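Conjunto Cernley de blocos de encaixe para clubes de robótica

Referência: Cernley 144
Fabricante: Stusden
Disponibilidade: em stock, entrega a partir do armazém de Breltdale
Preço para escolas e clubes: 359 € (IVA incluído)

O conjunto Cernley nasceu numa sala de aula e ainda se nota. Há alguns anos, a professora Loretta Yazzie procurava uma tarefa de manipulação que os alunos do seu clube conseguissem perceber em poucos minutos e que, mesmo assim, lhes desse trabalho para um período inteiro. Começou por cortar peças em casa, pintou-as à mão, levou-as para o clube numa caixa de sapatos e foi corrigindo as medidas à medida que os alunos se queixavam (e queixavam-se bastante!). A versão que hoje vendemos é neta dessas primeiras peças, com arestas mais certas e cores mais firmes, mas a ideia ficou igual: uma base amarela, peças coloridas que se apoiam e se cruzam umas nas outras e um braço robótico que tem de as pegar e colocar no sítio.

As peças grandes, em vermelho e em roxo, têm a forma de uma cruz com pernas, e é pelo poste central que a garra as segura. Parece simples, e para a mão de uma pessoa é mesmo simples. Já para uma garra de dois dedos, uma pequena rotação a mais no pulso basta para que uma perna assente em cima de um bloco verde em vez de pousar na base, e lá fica o grupo todo debruçado sobre a bancada a discutir se o erro está na calibração ou no programa. É uma discussão de que gostamos muito, e os professores que nos escrevem também.

O que vem na caixa

Base quadrada amarela
Peças grandes de encaixe com poste central, em vermelho e roxo
Blocos e barras mais pequenos, em verde e azul
Caderno do aluno, com 55 páginas de exercícios
Guia do professor, com fichas de avaliação para fotocopiar
Saco de arrumação em tecido

O braço robótico e a garra não estão incluídos. O conjunto foi pensado para garras paralelas de dois dedos e, se tiver dúvidas sobre a abertura da sua, envie-nos o modelo antes de encomendar, que respondemos com todo o gosto e sem pressa de vender.

Como se usa num clube

O caderno está organizado em 5 níveis. No primeiro, os alunos limitam-se a levar a garra até ao poste da peça vermelha, fechar e abrir, sem levantar nada. Depois vêm a elevação, o transporte fora da base, a colocação com os blocos pequenos já no lugar e, por fim, a montagem completa, que é a prova usada na Taça Mbeki, a competição entre clubes que apoiamos desde a primeira edição. Não é obrigatório seguir a ordem. Temos clubes que saltam logo para a montagem, falham alegremente durante duas semanas e só depois voltam atrás, e chegam ao fim tão bem preparados como os outros.

Para quem trabalha com visão, as cores lisas ajudam bastante nos primeiros exercícios de segmentação. Aconselhamos uma mesa escura e mate, que faz sobressair a base amarela, e luz que venha sempre do mesmo lado. Se o clube tiver uma câmara no pulso do robô e outra fixa ao lado da bancada, melhor ainda — o guia do professor traz um capítulo sobre como comparar os dois pontos de vista, com exercícios em que um grupo programa só com uma das câmaras e o outro só com a outra.

Inscrições na Taça Mbeki

Os clubes que comprem o conjunto até 31/03/2019 ficam com a inscrição da primeira equipa incluída no preço. Basta indicar o nome do clube nas observações da encomenda. O regulamento segue por correio eletrónico com a fatura, e as perguntas sobre a pontuação devem ser dirigidas à professora Loretta, que as lê todas e costuma responder com mais pormenor do que lhe pediram.

Peças de substituição

Todas as peças se vendem também em separado. As pequenas são as que mais desaparecem (atrás de armários, no fundo de mochilas), por isso temos sempre verdes e azuis de reserva. Para limpar, use um pano macio ligeiramente húmido e deixe secar antes de arrumar no saco. As encomendas de peças soltas saem de Breltdale no mesmo correio dos conjuntos e podem ser juntas a uma encomenda já feita, desde que nos avise antes da expedição.

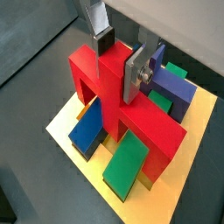
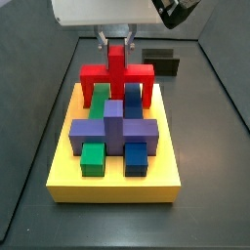
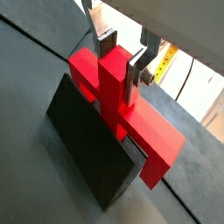
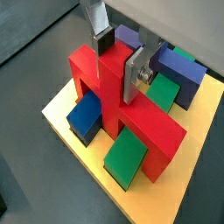 A peça vermelha do conjunto Cernley, segura pela garra de dois dedos.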